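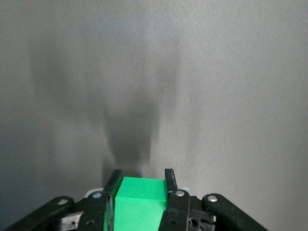 I've gone grey, and I couldn't be happier about it!

The benchtop in the back room, I mean. For years it was a shiny white thing that showed every crumb and threw the lamp straight back into my eyes, and every time I laid out my blocks on it I'd find myself squinting by the second row. The new top is a smooth, matte grey, and I've spent every spare evening in August in there with the door shut and a pot of tea going cold beside me.

I should back up a bit for anyone who came over from the gardening posts (hello! the beans are fine). I play with coloured cubes. I started with a bag of 16 from a school fete, all mixed up, and I'd sit and make little patterns while I was on hold with the power company. Then it was 80. Now I own 200 of them, in 8 colours, and they live in jars along the windowsill sorted by colour, apart from the yellows, which outgrew theirs and have moved into a biscuit tin.

What I do with them is lay out patterns, mostly borrowed from old quilts and floor tiles. There's a zigzag I love that I call Wandale, after the street where I first saw it in somebody's front path, and a big fussy diamond called MacLeish that I have never finished without running out of red. You start from the middle and work outward, and if you're one square off at the beginning you won't know until you get to the corners and it all goes wonky. I've pulled MacLeish apart more times than I'd like to admit.

Anyway, the grey! I had no idea how much the background was doing. On white, the pale colours just vanished and the dark ones looked like holes. On the grey, everything sits up and says hello. The yellow is warmer, the blue looks like an actual blue, and the green... oh, the green. I'd always thought of green as my filler colour, the one I reached for when I'd used up the good ones. It's bright! It's properly, cheerfully, new-frog bright, and against the grey it's the first thing your eye goes to. I've started a whole pattern around it. It's called Zineneo, a word I made up in the shower, and it has one green cube in the centre of each block with rings of other colours going out from it. I'm three blocks in and already moving the jars around so the green is closest to my hand.

The other thing I've fallen for is the shadows. The old surface was so glossy you got reflections instead, little smeary upside-down cubes everywhere, which drove me batty. A matte top takes a shadow beautifully, all feathery and soft at the edges, and lean in over the table with the lamp behind you and it goes wide and blurry like something done in charcoal. I keep stopping to look. I've also moved the lamp twice, once to the left of the bench and then to a shelf, and I think the shelf is the winner for evenings. Mornings I don't bother with it at all.

A few people asked about the finish after my last post. It's from a range called Endura, and I chose it from a sample about the size of a playing card, which was a gamble. On the sample it looked quite flat. Spread over a whole bench it's livelier than that, more silvery in good light and a cooler, deeper grey when you get away from the window. I wipe it with a damp cloth and that's the entire routine. Finger marks do show if you've been eating toast, so I've stopped eating toast in there. (I've mostly stopped eating toast in there.)

If you want to try patterns yourself, please don't go and buy 200 of anything. Get 16 and make a four by four. Pick two colours that you think won't go together and see how they look side by side, then swap the corners, then swap the centre. You can lose a whole hour to a four by four. I favour cubes over flat tiles for this, as they're so much nicer to pick up, and you can nudge a row straight with the edge of a ruler.

Next job is finding a decent jar for the yellows. I'd also like to try a pattern with steps in it, some cubes stacked two high so the shadows fall across the ones below, but I'll need to do some sums on the reds first. If anyone has a favourite old tile pattern, tell me in the comments, especially if it's heavy on green!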